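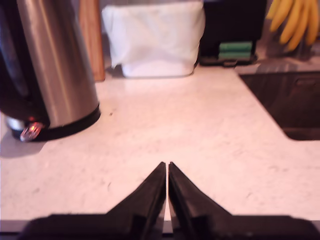 Kitchen fitter Gkikas has opened its order book for a new worktop replacement service, aimed at households that want a new surface without changing the rest of the kitchen. The service is called Adance and covers measuring, removal of the old top, cutting and fitting. Customers can choose from 9 finishes, and early interest has been strongest in pale tops with a marble pattern, like the white one shown here. Darker stone-effect tops and plain colours are also in the range.

11 June 2020 – Gkikas has fitted full kitchens from its workshop in Flakisano for many years. The company says a growing share of enquiries now come from people whose cupboards are still sound but whose worktops are stained, scorched or swollen at the joints. Until now those customers were either quoted for a complete kitchen or sent elsewhere.

"We were turning away work that we were well able to do," said Huệ Đặng, managing director of Gkikas. "A family would ring up about one worktop and we would end up talking to them about doors, drawers and flooring. Most of them only wanted the worktop. Adance is for them."

Under the new service, a fitter visits once to measure and check that the base units are level and strong enough to carry the new top. The worktop is then cut at the workshop and fitted on a second visit, normally within 4 weeks of the order being confirmed. Sinks and hobs can be refitted if they are in good order. Plumbing and electrical connections are carried out by qualified trades and are priced separately – they are listed on the quotation before any deposit is taken.

Old worktops are taken away on the day. Those that can be reused are cut down for shelving and workbenches in the company's own workshop.
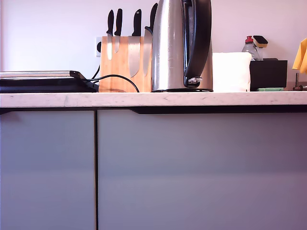 Matching new tops to existing cupboards

Customers will be able to borrow up to 6 sample pieces at a time, free of charge, and keep them at home for a week. Gkikas recommends standing the samples against the cupboard doors in daylight and again in the evening with the lights on.

"Grey doors are the ones people find hard," said Ngọc Đỗ, who runs the sample library. "A grey can look blue or even slightly purple next to a cold white, and you won't see that in a brochure. Take the sample home first."

Samples are posted flat and come with a prepaid return label.

Care and guarantee

All Adance worktops are supplied with a printed care sheet and a guarantee on joints and edges. A repair kit from Rarnix, with filler in a matching shade, is included with each order.

The first 1,000 customers to book a measuring visit will have the visit fee taken off their final bill. Bookings can be made by telephone or at the Flakisano showroom during normal opening hours.

ENDS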